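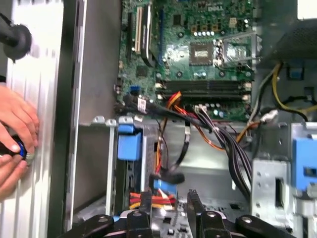 4.3 Setting up the desktop teardown station for visitors

This section covers the open tower station used on open days at the Elimthorpe site. It assumes the arm has been mounted and homed as described in 4.1 and that the Galteck controller is running the demonstration profile. Station staffing is 2: one person at the case (the handler) and one at the controller (the operator).

Before the doors open

1. Place the tower on its side on the mat, open side up. The ribbed side panel goes to the handler's side of the case.

2. Disconnect the tower from line power and remove the power cord from the station. The cord is stored in the Jimmont crate with the spare finger pads.

CAUTION: The power supply stays in the case for this demonstration. Do not open it, and do not let the gripper close on it.

3. Confirm that the CPU socket is empty. Processors are not used at this station.

4. Check the cables that cross the case floor. Any bundle that stands higher than the drive cage must be pressed down or tied.

5. On the controller, select Profile 77. The speed limit for this profile is fixed and cannot be raised from the pendant.

6. Run the approach path once with no one inside the floor line. If the arm stops with code 4000, the wrist has met a load it did not expect. Clear the cable or bracket, re-home, and run the path again.

NOTE: Code 4000 also appears if the wrist plug is not fully seated. Reseat the plug before looking for anything else.

During the demonstration

7. The operator announces each movement before starting it. Use the words on the station card. Visitors who have seen the Yoon sorting cell first will expect a faster arm, and should be told that this one works at hand speed.

8. The handler works at the side panel while the gripper is held over the drive end of the case. Keep hand tools on the panel side. If the handler needs to reach the drive cage, the operator puts the arm in Hold first.

9. Keep both hands in view of the operator. A tool is handed over across the panel, never across the fingers.

CAUTION: Hold is not a stop. The joints stay powered and the arm will resume when the key is turned. Use the red button for any reach below the fingers.

10. Point out the parts of the board in the order given on the card: memory slots, expansion slots, socket, power supply. The live wrist view is shown on the visitor screen, so visitors at the back can follow without leaning over the line.

11. Allow questions only while the arm is in Hold or stopped. Groups arriving after 2 in the afternoon get the short version, steps 7 to 9.

NOTE: The raised metal bracket at the CPU socket is easy to bend. If the path has been edited, check finger clearance over the socket by eye at the lowest speed before letting a group in.

Comments on this section are collected by In-ho Hong and added at each revision. The one below was received after the December open day and applies to steps 8 and 9.

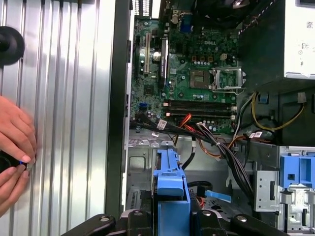 Ravindra Gautam writes that step 8 should name the side of the case the handler stands on. At his session two handlers read "panel side" differently, and one of them set up with the drive cage between himself and the operator, who then had no clear view of his hands. He also asks for the Hold caution to be moved ahead of step 8 – visitors tend to start asking questions as soon as the arm pauses, and the handler is often reaching by then.

The first point is accepted. Until the station card is reprinted, mark the handler position on the floor with yellow tape, level with the expansion slots. The second point is under review.

After the last group

12. Turn the key to Off and wait for the fan in the controller to stop.

13. Open the fingers fully and wipe the pads with a dry cloth. Replace any pad with a cut edge.

14. Refit the side panel to the tower. Loose screws go in the tray, not in the case.

15. Enter any stop codes in the station log, with the step number at which they occurred.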